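Two hand-held grippers compared at Fovidau

The workshop team of Fovidau has started to compare two hand-held grippers, and the first results were shown to the staff on Monday morning. The grippers are held by a person, who does an everyday task with them, and what is recorded is later used to teach a robot arm the same task. The question is which finger pads the company should order for next year.

The first set of pads comes from Stundidov and is made of soft rubber with small dots on the inner side. The second set, from Prostis, is harder and has no pattern. Each set was fixed to the same kind of gripper, so that the difference in the results comes from the pads and from nothing else. Marisol Contreras, who leads the test, asked her colleagues to use objects which one finds in any office: cups, bottles, a stapler, a roll of tape.

Until now the team has recorded 2,408 attempts. The dotted pads were better with smooth plastic and with objects that are heavy at the bottom. With thin things, for example a sheet of paper or a bank card, the hard pads did the work faster. Kenza Shawky checked all the recordings and took out those in which the marker on the gripper could not be followed well, and 2,000 were left for the comparison.

"The soft pads forgive small mistakes of the hand," said Ms Contreras. "But they also become dirty very quickly, and then we must stop and clean them. This costs us more time than I expected."

A point which was discussed for long is the cable. Hazem El Idrissi found that after one hour of work the wrist gets tired, and he believes that a good part of this comes from the cable pulling at the back of the gripper. He has asked for a lighter one. The controller, a Mulder box which the company already had, gave no problems and will stay.
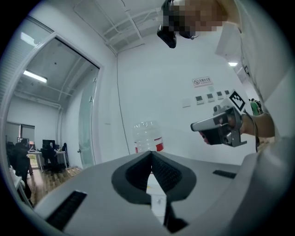 Page last changed: October 22, 2018

Bottles and jugs are the hardest group in the test. A clear plastic jug is difficult for the camera, and its ribbed sides give the fingers few flat places to press on. Mahmoud Cherkaoui will repeat this part with both sets of pads – first with the jug empty, then half full.

The arm itself will be tried in December, and the order for the pads will be decided after that. Staff who would like to try one of the grippers can write to Glenys Heywood at the workshop office.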